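Warum mein Greifer im Simulator gegen ein Bild fuhr, das er gar nicht berühren sollte

Abgelegt unter: Robotik, Simulation, Fehlersuche

Ende November habe ich hier geschrieben, dass die Simulation meiner kleinen Wohnungsumgebung fertig ist. Das war zu früh. Der Dezember ging fast komplett für einen Fehler drauf, der mich zuerst nur geärgert hat und der am Ende mit der Sicherheitsabschaltung zu tun hatte. Ich schreibe den Ablauf auf, damit ich ihn im nächsten Projekt nachlesen kann.

Zum Aufbau

Der Arm läuft bei mir unter dem Namen Lengyel, die Steuerungssoftware heißt Casinska. Beides ist in den letzten zwei Jahren in meiner Freizeit entstanden, und beides hat Altlasten. Der Simulator ist Disar, mit einer virtuellen Kamera am Handgelenk, die schräg über den Greifer nach vorn schaut. Die Räume baue ich aus gekauften Modellpaketen zusammen. Das Paket, um das es hier geht, stammt von Indemport und enthält Wandschmuck: gerahmte Drucke, Spiegel, Uhren, ein paar Regale.

Die Aufgabe war einfach. Der Arm soll an einer Wand mit einem gerahmten Bild entlangfahren, mit offenem Greifer, und dabei einen Mindestabstand von 30 Millimetern zum Rahmen einhalten. Greifen muss er nichts. Der Test prüft nur, ob die Bahnplanung Hindernisse neben der Strecke ernst nimmt. Auf der echten Hardware möchte ich so eine Fahrt erst machen, wenn sie in der Simulation sauber durchläuft.

Ein Satz besteht aus 2000 Fahrten mit leicht veränderten Startpositionen. Ich lasse ihn über Nacht laufen und schaue morgens ins Protokoll.

Was schiefging

Im ersten Satz standen 1536 Fahrten als bestanden im Protokoll. Der Rest war abgebrochen, und zwar ohne Fehlermeldung. Casinska hatte einfach aufgehört, neue Positionen zu schicken, und Disar hat die Fahrt nach Ablauf der Wartezeit geschlossen.

Das hat mich zunächst in die falsche Richtung geschickt. Ich habe zwei Abende lang nach einem Problem in der Verbindung zwischen den beiden Programmen gesucht: Puffergrößen, Zeitstempel, Reihenfolge der Nachrichten. Gefunden habe ich dort einen kleinen Fehler, der seit dem Sommer drin war und mit der Sache nichts zu tun hatte. Behoben habe ich ihn trotzdem. Die Abbrüche blieben.

Danach habe ich mir die bestandenen Fahrten angesehen, was ich gleich hätte tun sollen. Bei einem Teil davon lief der linke Finger so nah an die untere Rahmenecke heran, dass von 30 Millimetern keine Rede sein konnte. In manchen Aufzeichnungen steckte die Fingerspitze im Rahmen. Im Protokoll stand daneben: Mindestabstand eingehalten.

Ein abgebrochener Lauf ist lästig. Ein Lauf, der als bestanden gilt und in dem der Greifer ein Hindernis durchfährt, ist gefährlich, weil ich auf dieser Grundlage entscheide, ob ich den echten Arm losfahren lasse.

Die Ursache, erster Teil

Ich habe Dénes Bognár angerufen, mit dem ich die erste Version von Casinska geschrieben habe. Er hat sich die Aufzeichnungen angesehen und nach dem Kollisionskörper des Bildes gefragt. Ich hatte keine gute Antwort. Ich hatte das Modell importiert, es sah richtig aus, und damit war es für mich erledigt.

Jedes Objekt in Disar besteht aus zwei Teilen: der sichtbaren Form und einer vereinfachten Form, mit der die Physik und die Abstandsberechnung arbeiten. Blendet man die zweite ein, erwartet man bei einem gerahmten Bild einen flachen Quader, der ziemlich genau auf dem Rahmen liegt. Bei mir lag der Quader gerade, während das sichtbare Bild gedreht war. Beim Import wurde die Drehung auf die sichtbare Form angewendet und auf die Kollisionsform nicht.

Nahe der Mitte des Bildes stimmten beide Formen noch halbwegs überein. An den Ecken lagen sie weit auseinander. Der Planer hielt also brav seinen Abstand ein, nur eben zu einem Quader, der an der falschen Stelle hing. Das Protokoll hatte aus seiner Sicht recht.

Die Ursache, zweiter Teil

Damit waren die falschen Erfolge erklärt, die stillen Abbrüche aber noch nicht. Die kamen aus meiner eigenen Abschaltung.

Casinska hat eine zweite Überwachung, die unabhängig vom Planer läuft und anhand des Tiefenbildes der Handgelenkkamera prüft, ob etwas zu nah kommt. Das Tiefenbild wird aus der sichtbaren Form berechnet. Diese Überwachung hat den Rahmen also dort gesehen, wo er zu sehen war, und in einem Teil der Fahrten korrekt angehalten. Genau dafür ist sie da.

Sie hat es nur niemandem gesagt. Den Grund für den Halt schreibt sie in eine Variable, die beim Umbau im Frühjahr umbenannt wurde. Die Protokollfunktion las weiter die alte, und die war immer leer. Eine leere Meldung wurde verworfen. Diesen Umbau habe ich gemacht, ohne Test für den Haltfall.

Warum die Überwachung nicht bei allen kritischen Fahrten gegriffen hat, ließ sich auch klären. Die Finger des Greifers sind selbst im Kamerabild, und damit sie nicht ständig als Hindernis gelten, blende ich ihren Bereich mit einer Maske aus. Die Maske war zu großzügig. Kam der Rahmen von links an die Fingerspitze heran, verschwand seine Ecke im ausgeblendeten Bereich, kurz bevor die Schwelle erreicht war. Je nach Startposition hielt der Arm vorher an oder eben nicht.

Am Handgelenkbild kann man das gut nachvollziehen. Die Spitze des linken Fingers reicht fast an die Unterkante des schwarzen Rahmens und verdeckt dabei etwas von der Ecke rechts unten. Rechts davon ist bis zum rechten Finger nur dunkler Hintergrund, dort hat die Überwachung nichts, woran sie sich halten könnte.

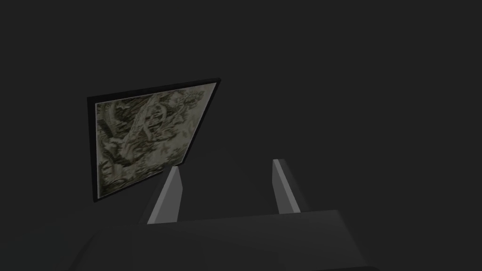
Was ich geändert habe

Die Kollisionsformen erzeuge ich jetzt nach dem Import neu, aus der sichtbaren Form und mit deren Drehung. Ein Prüfskript vergleicht beide und bricht ab, wenn die Ecken mehr als 2 Millimeter auseinanderliegen. Das Skript lief anschließend über das ganze Wandschmuckpaket. Die Uhren waren in Ordnung, bei den Spiegeln und mehreren Drucken gab es denselben Versatz. Ob das an den Modellen liegt oder an meinem Importweg, weiß ich noch nicht. Indemport habe ich geschrieben und eine Beispieldatei mitgeschickt.

Die Maske für die Finger folgt jetzt der tatsächlichen Kontur mit einem schmalen Rand, berechnet aus der aktuellen Fingerstellung. Vorher war es ein festes Rechteck, das alle Öffnungsweiten abdecken sollte. Das kostet etwas Rechenzeit, die ich an dieser Stelle gern ausgebe.

Ein Halt ohne Grund wird nicht mehr verworfen. Er landet als eigener Fehler im Protokoll, und der ganze Satz gilt dann als nicht bestanden, bis ich ihn mir angesehen habe. Dénes wollte zusätzlich, dass Casinska beim Start einmal absichtlich einen Halt auslöst und prüft, ob die Meldung ankommt. Ich war erst dagegen - der Start dauert ohnehin lange genug - habe es aber eingebaut.

Außerdem berechnet der Test den Abstand jetzt zweimal, einmal über die Kollisionsform und einmal über das Tiefenbild. Weichen die Werte stark voneinander ab, wird die Fahrt markiert. Diese Prüfung hätte den Fehler am ersten Morgen gezeigt.

Stand jetzt

Der letzte Satz ist ohne stille Abbrüche durchgelaufen. Es gibt noch einzelne Fahrten, in denen der Planer aus einer ungünstigen Startposition keinen Weg findet und das auch meldet. Damit kann ich leben.

Auf dem echten Arm ist die Fahrt noch nicht gelaufen. Vorher will ich den Haltfall an der Hardware testen, mit reduzierter Geschwindigkeit und einem leeren Pappkarton an der Stelle, an der später der Rahmen hängt. Den Not-Halt habe ich dabei in der Hand, und der hängt nicht an der Software.

Offen ist noch die Frage, was die Maske macht, wenn der Greifer etwas hält. Dann verdeckt das gehaltene Teil einen größeren Bereich, und die Kontur der Finger allein reicht nicht mehr. Dazu habe ich bisher nur eine Skizze auf Papier. Falls jemand von euch das mit einer Handgelenkkamera schon gelöst hat, schreibt es gern in die Kommentare.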